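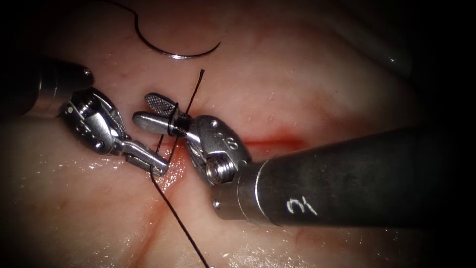
Why I've gone off the old town

I've been going to Lelgate for long enough to remember when you could park by the river for nothing, and every time I tell someone I'm off there again they ask the same thing: have you done the old town? Yes, I have done the old town. I've done it in rain and in a heatwave and once with a suitcase that had lost a wheel. And my view, which has lost me at least one argument over dinner, is that visitors should spend one morning there and then clear off to the other side of the water.

Let me be fair to it first. The old town is lovely. It sits up on its hill inside what's left of the walls, the lanes are steep and crooked, and the light at seven in the morning makes you forgive the cobbles. The cathedral is worth the climb (1,201 is the date carved over the side door, comma and all, which I'm told is a Victorian mason's doing and which I am very fond of). If you've only got a couple of hours between trains, go there, fine, off you trot.

But most people haven't got a couple of hours. They've got three or four days, and they spend nearly all of it going up and down the same four lanes buying the same fudge. By eleven the coaches are in. By noon you can't get a seat anywhere that doesn't have a laminated menu with photographs on it. I paid more for a toasted teacake up there in August than I did for my whole lunch the day after, and the teacake was cold in the middle.

Lunch the day after was in Lelwood, and Lelwood is what I really want to talk about.

You get there on the number 11 bus, which goes from outside the station and takes up to 90 minutes if the bridge is bad, though I've never had it that slow myself. It used to be where the mills were. A good many of them still are there, big soot-coloured things with trees growing out of the gutters, and in between you've got terraces, a canal, a covered market and the best park in the city by miles. The guidebooks give it a paragraph. The last one I looked at called it "up and coming", and they were saying that when I had a full head of brown hair!

What I like about it is that it's a place where people are getting on with things. The market sells mops. There's a man's hairdresser with a queue out of the door and a shop that does nothing but zips and buttons. Ristić, the bakery on the corner by the lock, opens at six and is usually out of the cheese ones by nine, so don't dawdle. They don't do tables. You take your paper bag down to the canal and sit on the wall like everyone else, and a goose will come and have a look at you.

I know what the answer to this is because I've had it put to me plenty of times. People don't travel to look at zips. They've saved up, they want the turrets and the view, and who am I to be sniffy about it? And I do take the point, I really do. There's a kind of traveller who thinks that anything on a postcard must be beneath them, and I've sat next to that person on a long train journey and wouldn't wish it on anyone. Go and see the cathedral. Buy the fudge if you like fudge.

My grumble is more with the way the city sells itself. Every sign at the station points uphill. The free map they hand out stops at the river, so that Lelwood is covered up by an advert for a ghost walk. And then there's Flondance, the big summer festival, which started on the canal towpath with a couple of brass bands and a lot of people in homemade hats. Now it's been moved up to the castle green, behind a fence, with wristbands. I went last summer and it was all right. The sound was better. But I missed the hats, and I missed walking home along the water with the music still going behind me, and as far as I could tell the old town hardly needed the extra bodies. You could barely get through the gate as it was.

Meanwhile the pubs down by the lock, which used to make enough that week to see them through to Christmas, had a quiet time of it. Two of them have shut since. I'm not saying it's all down to the festival, because pubs are shutting everywhere, but it can't have helped.

I would love to see it brought back down the hill, even just for one evening. Failing that, print a bigger map! It can't cost that much to add another fold. Put the bus on it, put the park on it, put the market on it with the opening times (mornings only, and it's dead by two). People can make up their own minds after that, and plenty of them will still stop at the river, and that's up to them.

As for me, I've got a room booked over the chip shop on Lock Street again next spring, at the back, where you can hear the weir. I'll go up to the cathedral once, early, and say hello to that comma. Then it's back over the bridge before the first coach gets in.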